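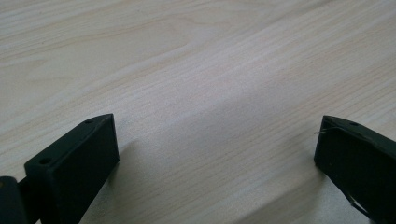

Sigrun Nyberg told me the Plullel would wobble within a month, and I bought the desk anyway! Well, it's been since January and she owes me a coffee. It cost $129, the drawer sticks a little (candle wax fixed mine), and my knees finally fit under there. I'd skip the clip-on shelf, which sags under two cookbooks. Would I buy it again? Yep, probably the wider one.

Get new reviews by email. Sign up | No thanks

Contact | © Brotbridge | Back to top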